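Vlasta Kos Would Like Her Evenings Back

January 5, 2022

The portrait is supposed to go up in the hallway outside the registrar's office, next to the other former heads of the Dronmont campus, and Vlasta Kos has been putting off sitting for it.

"They're all holding a book," she says of her predecessors. "One of them is holding it upside down. I've walked past him every morning since I got here and I never had the heart to report it."

Kos steps down in April as dean of Rolinard College's branch in Dronmont, a job she took when the branch had 388 students and a boiler that worked on a rotating schedule with the library lights. Enrollment now stands a little above 700. She gives most of the credit to the nursing program and some of it to the bus.

The bus gets a lot of her time. Before the county extended the line out to the old Zupan cannery, where the campus has its classrooms, students without cars either found a ride or dropped out. Kos went to 5 county meetings in one winter to ask for a stop. At the fourth she was asked whether college students really needed to get anywhere by eight.

"I said the chemistry instructor seemed to think so," she says. "It's in the minutes. They spelled chemistry wrong."

She grew up in Timis, the daughter of a butcher, and did not plan on running anything. She taught accounting for years at the main campus, where she was known for returning exams the next day and for returning them without much comment. The branch job was offered to her after two other people had said no. She knows this because one of them, Baltasar Nieto, told her at the welcome lunch.

Nieto, who later came out to Dronmont to teach history and never left, doesn't deny it. "I told her the place would be closed in two years," he says. "I've apologized. She makes me do it again at every graduation."

It came close. In her third year the main campus floated a plan to fold the branch into an online program and lease out the cannery. Kos answered with a stack of letters from local employers and a table of graduation rates that she drew up herself, by hand, on ledger paper. The plan was withdrawn. The ledger paper is still in her desk, under the takeout menus.

Not everyone remembers those years as fondly. Krešimir Dimitriou, who taught welding until the program was cut, says the dean listened politely and then did what she was going to do. "She brought me the news in person, I'll give her that," he says. "And a cake. I ate the cake."

Kos winces at this. She says she would make the same decision again - there were never enough students to fill a second-year class - but that the cake was a mistake.
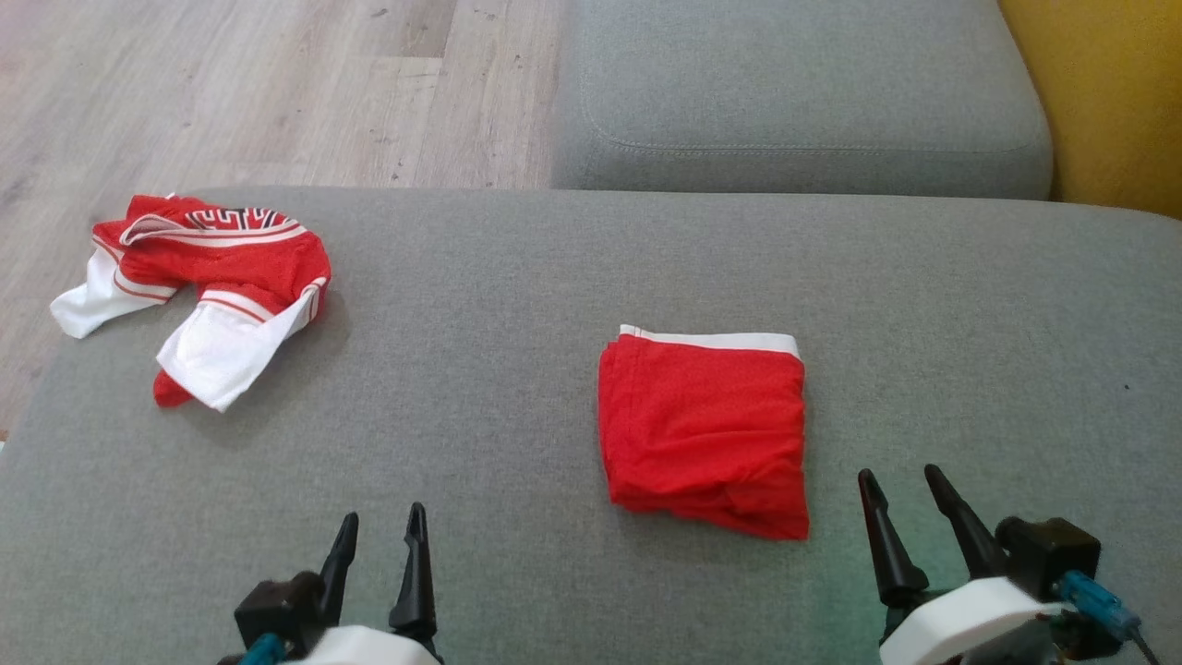
Retirement, as she describes it, has a short agenda. She plans to sleep, to read novels with no appendix, and to catch up with a household that has been run for years on whatever time was left after the evening classes. Laundry is the sore point. A pair of red boxer briefs can lie crumpled on a gray sofa cushion, white trim and all, through an entire accreditation visit, she says, and a person learns to sit at the other end.

Her successor, Jasmina Halilović, comes over from the main campus with plans for a dental hygiene program and, Kos has heard, strong feelings about the parking lot. The two have met for coffee a few times. Kos handed over an 80-page binder and advised her to skip to the section on the roof.

Asked what she'll miss, she talks about the night students, the ones who came in still wearing their work boots and fell asleep during depreciation. She never woke them. One of them does her taxes now.

As for the portrait, she has agreed to a sitting next week. She will be holding a bus schedule.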